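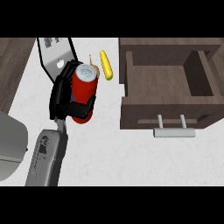
A regra oito

Divya Chacko chegou no domingo às seis da manhã porque não tinha conseguido dormir, e não tinha conseguido dormir porque estava feliz. A regra oito ia ser votada! Ela tinha escrito aquela regra inteira num guardanapo, depois num caderno, depois no Kitgate, onde as propostas ficavam penduradas até alguém aprovar ou morrer de velhice.

Sivaprasad Varghese já estava lá, descalço, comendo castanhas em cima do teclado.

— Você leu a versão nova? — perguntou ela, ainda de capacete de bicicleta.

— Li. Tem vírgula demais.

— Mas e a regra?

— A regra é linda, Divya. Tira o capacete.

A regra dizia assim: "Com um objeto na garra, nenhum braço se aproxima de um móvel cuja abertura não tenha sido confirmada." Só isso. Antes dela, o Pálfi, que era o manual que todo mundo ali herdara e do qual todo mundo reclamava, dizia apenas que o robô devia "guardar os itens com cuidado". Com cuidado! Divya tinha lido essa frase pela primeira vez em janeiro e saído para dar uma volta no quarteirão. Cuidado de quem? Medido onde? O Savo, que ela adorava como se adora um cavalo grande, não sabia o que era cuidado. Sabia o que era distância e sabia o que era força, e fazia maravilhas com as duas quando alguém lhe dizia direito o que se queria.

Passou a manhã na cozinha simulada, repetindo a tarefa mais simples da lista: pegar a lata vermelha, guardar na gaveta. Gostava da lata. Gostava do balcão claro, da espiga de milho que vivia caindo, do puxador cinza que ela conhecia melhor do que os da própria casa. A cada rodada mudava uma coisinha de nada, a altura da aproximação, o ponto da pegada, e anotava. Numa delas o braço veio tão redondo por cima do móvel que ela bateu palmas sozinha.

— Foi boa? — gritou Sivaprasad do outro lado.

— Foi uma beleza! Vem ver!

Ele foi ver, levando as castanhas. Assistiram duas vezes, depois mais uma em câmera lenta, e ele admitiu que sim, era bonita, e que o segundo braço também tinha se comportado, quieto no canto dele. Isso era a regra cinco, a do braço que não trabalha não passeia, e a regra cinco era de Sivaprasad. Ele sempre dava um jeito de mencionar.
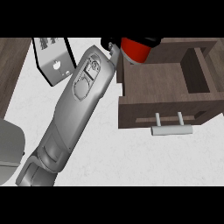 WANORA | Núcleo de Normas e Boas Práticas

Selvaraj Samarakoon entrou às dez com uma pasta debaixo do braço e a cara de quem tinha vindo votar contra.

— São quase 70 páginas — disse ele, pondo a pasta na mesa. — O Pálfi tem 22.

— O Pálfi não diz nada em 22 — respondeu Divya.

— Diz pouco, e as pessoas leem. Quem vai ler isto?

Ela abriu a boca e fechou. Era uma boa pergunta, droga, e ela tinha passado três meses sem fazê-la. Sentou-se. Puxou a pasta para perto e começou a folhear o próprio texto como se fosse de um estranho, um estranho bastante entusiasmado que punha exemplo em tudo. Havia uma página inteira sobre alças. Havia uma nota de rodapé sobre a palavra "sobre".

— Me mostra na tela — disse Selvaraj, mais manso. — Esquece o papel. Me mostra onde entra a sua oito.

Divya parou a simulação com o objeto no alto, perto da gaveta aberta, e apontou.

— Olha. Neste ponto já é tarde para perguntar se está aberta. Se estivesse fechada, o Savo ia fazer o quê? Descer assim mesmo? Procurar onde largar? Abrir com o outro braço, com esta lata pendurada? Cada um aqui programou uma resposta diferente, eu fui conferir. A minha era a pior!

— A minha era largar no balcão — disse Sivaprasad.

— A sua derrubava a espiga.

— De vez em quando.

Selvaraj pediu para ver com a gaveta fechada. Divya rodou. O braço levantou a lata do balcão e, no lugar de seguir para o móvel, parou onde estava, como quem ouviu chamarem seu nome. Verificou. Não tinha confirmação. Pousou a lata no mesmo lugar de onde a tirara e avisou na tela, com a letrinha miúda que Parvathi Suvarna tinha desenhado para os avisos: ABERTURA NÃO CONFIRMADA. OBJETO DEVOLVIDO.

Ninguém falou por um instante. Divya já tinha visto aquilo dezenas de vezes e ainda assim ficou com os olhos quentes, que vergonha, por causa de uma lata.

— De novo — pediu Selvaraj.

Rodou de novo. Ele tirou os óculos, limpou na camisa, pôs de volta.

— Ele devolveu para o mesmo lugar.

— É a segunda metade da regra. Está na página seguinte.

— Então a segunda metade tem que estar na primeira página! — E agora era ele que estava de pé, riscando a pasta dela com uma caneta verde. — Por que isto está escondido? Isto é o que eu quero que um operador saiba de cor. Devolve para onde pegou. Minha mãe dizia isso.

Riscaram até o meio da tarde. A página das alças virou um parágrafo, e a nota de rodapé Divya defendeu com unhas e dentes e perdeu. Parvathi entrou por chamada, ouviu a regra lida em voz alta e disse que faltava dizer quem confirma: o sensor, a câmera ou a pessoa? Discutiram isso por mais uma hora, felicíssimos, falando uns por cima dos outros.

Às cinco, Sivaprasad abriu o Kitgate e leu o número da proposta, 1559, com voz de leiloeiro. Três votos a favor. O de Selvaraj vinha com um comentário: "Tem vírgula demais."

Divya pôs o capacete. Da porta voltou, sentou-se outra vez e abriu uma página em branco para a regra nove, a dos objetos que rolam.

Categoria: Contos da casa / Robótica / Boas práticas

Comentários (3)

Muthu Shenoy
Eu votaria pela nota de rodapé! "Sobre" pode ser em cima encostado ou em cima no ar, já vi isso dar briga de verdade.

marceneira_lu
Adorei a Divya. Quero a regra nove, quero a espiga como protagonista.

Tadeu R.
Trabalho com manual de empilhadeira e li sorrindo. Só achei que faltou responder à pergunta da Parvathi. Quem confirma, afinal?

Fale com a redação | © Wanora, todos os direitos reservados | Voltar ao topo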